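Section 4: Descaling and First Rinse

These steps apply to the Hunwood countertop water dispenser, models 600 and 600S. Descale the unit before first use if it has been stored for more than one season, and after every 200 liters dispensed in hard-water areas. The counter on the service screen shows the total since the last reset.

4.1 Before you start

Switch the unit off at the rear switch and unplug it. Allow the hot tank to cool for two hours. Close the inlet valve – the handle must sit at a right angle to the pipe.

You will need:
One sachet of Jorko descaling powder, or plain citric acid
A measuring jug
A bucket
A small cup for test samples

CAUTION: Do not use vinegar. It attacks the tank seal and voids the warranty.

4.2 Descaling

1. Remove the drip tray and the filter cartridge. Fit the gray bypass plug in the cartridge housing and turn it clockwise until it clicks.
2. Place the bucket under the drain port and open the drain cap. Let the tank empty completely, then refit the cap by hand. Do not use a wrench.
3. Dissolve the powder in one liter of lukewarm water.
4. Pour the solution into the service funnel. Stop if the level reaches the upper line.
5. Plug in the unit and switch it on. Hold the Hot and Lock keys together until the display shows code 1184.
6. Leave the unit for 40 minutes. The pump runs in short bursts during this time.
7. When the display shows End, switch off, unplug, and drain the tank as in step 2.

NOTE: If code 2094 appears, the tank sensor has not detected enough liquid. Check the drain cap for leaks and repeat from step 3.

4.3 Rinsing

1. Open the inlet valve slowly and switch the unit on.
2. Dispense 600 ml from the cold outlet, then the same amount from the hot outlet. Discard both.
3. Repeat step 2 twice.
4. Collect a small sample from each outlet and check it with a test strip. Discard the samples. If either strip shows acid, rinse again.
5. Switch off, close the inlet valve, remove the bypass plug, and fit the filter cartridge. Open the valve and reset the counter.
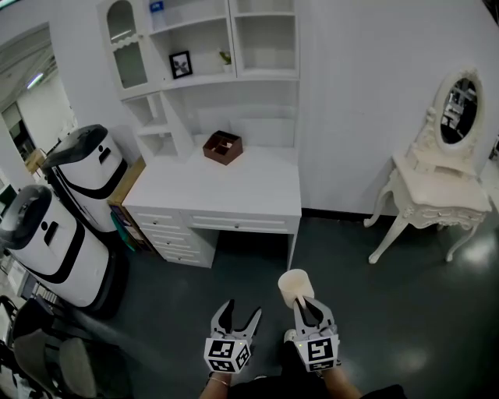

Can the filter cartridge stay in place during descaling?
Always remove it first. The acid strips the filter material, and a cartridge that has been exposed must be replaced.

4.4 Storage

Drain both tanks and leave the drain cap off for 24 hours. Store the unit upright, above freezing. Keep the bypass plug in the clip behind the drip tray – replacements are sold only as part of the service kit.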